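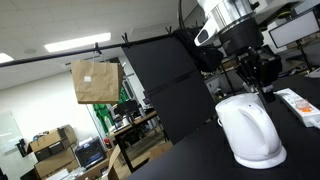
# Rincón del té – LÉEME

Hola, soy Nima. Llevo el rincón del té de la sala compartida desde abril y he ido juntando notas sueltas en un cuaderno, en papelitos y en mensajes que luego no encuentro. Las paso todas a este archivo para que las pueda leer cualquiera. Si ves algo mal, corrígelo tú mismo y pon tu nombre abajo.

## Qué hay en esta carpeta

- `LEEME.md`: lo que estás leyendo.
- `inventario.csv`: tazas, cucharas, tés, filtros. 59 filas la última vez que lo abrí.
- `recetas/`: cinco fichas cortas, casi todas de Zubaida.
- `pendientes.txt`: cosas que faltan, que se han roto o que alguien prometió traer (Tariq, va por ti, el colador).

Última revisión a fondo: 29/12/2024.

## El hervidor

Es el blanco, el de plástico brillante con el asa curva y la base redonda ancha. Vive en la mesa negra, al lado de la regleta blanca. Sé que hay quien preferiría tenerlo en el estante, pero lo probamos una semana y acababa volviendo solo a la mesa, así que ahí se queda.

Normas de uso, que son pocas:

1. Llénalo en la pila del pasillo, nunca con botellas.
2. Pon solo el agua que vayas a usar, más un dedo de cortesía para el siguiente.
3. Enchúfalo a la regleta sin otra cosa gorda al lado. Gasta 2000 vatios y el día de la estufa nos quedamos a oscuras (perdón otra vez a los de Ollholm, que estaban en plena reunión).
4. Al terminar, vacíalo y déjalo con la tapa abierta un rato.

El agua de este edificio tiene una cal tremenda. Yo lo descalcifico con vinagre blanco y agua a partes iguales: lo llevo a hervir, apago, espero media hora y enjuago tres veces. Amna usa ácido cítrico y dice que huele menos, y tiene razón, pero el vinagre siempre está a mano y el cítrico hay que acordarse de comprarlo. Elige lo que quieras y apunta la fecha en el inventario, columna `cal`.

## La barra y las pinzas

La barra negra larga lleva unas pinzas negras que vienen de maravilla para colgar bolsas de papel. Cuélgalas por el asa de cordel, que para eso la tienen, y pega la etiqueta en la cara de delante – si va por detrás acabamos todos dándole la vuelta a la bolsa. En la etiqueta basta con el nombre de lo que hay dentro y la inicial de quien lo trajo.

Lo que no se cuelga: nada con aceite, nada que pese más que un paquete de azúcar y nada que huela a pescado ahumado. Talha, te quiero mucho, pero aquella semana fue larguísima.

La tela negra que también cuelga de la barra no es un paño de cocina. Para secarse las manos hay rollo de papel en el pasillo.

## Formato del inventario

Cada fila es un objeto o un paquete abierto. Las columnas:

- `cosa`: en minúsculas y en singular (taza, no Tazas).
- `de_quien`: inicial, o `todos`.
- `sitio`: mesa, estante, barra o pila.
- `estado`: bien, regular, tirar.
- `cal`: solo para el hervidor, fecha de la última limpieza.
- `nota`: lo que te apetezca, aquí se ha llegado a discutir de fútbol.

Guarda el archivo con punto y coma como separador, que con comas se me rompe todo al abrirlo (hay notas con comas, muchas, sobre todo mías). Y no uses colores en las celdas, se pierden al guardar.

Cosas que sé que están mal: las cucharillas no cuadran desde hace meses y el té Midtbø aparece dos veces, una con la o tachada y otra sin tachar. No me animo a borrar ninguna de las dos hasta saber si son el mismo paquete.

## Recetas

La que más se usa es el chai de Zubaida en versión hervidor: agua recién hervida sobre té negro fuerte, cardamomo machacado y un trocito de jengibre, cinco minutos tapado, y la leche después, calentada aparte. ¡Nunca leche dentro del hervidor! Lo escribo con exclamación y lo escribiría más grande si pudiera.

## Cómo colaborar

Edita, guarda y avisa en el grupo. Para compras de más de un paquete, pregunta primero a Amna, que lleva el bote.

Revisado por: Nima Amini, Amna Bukhari, Talha Mughal

106 veces compartido · 5 comentarios

Archivos relacionados
- Turnos de limpieza de la pila del pasillo
- Descalcificar sin vinagre: apuntes de Amna
- Fememeck: lista de la compra compartida
- Momovov, filtros de papel: cuáles nos valen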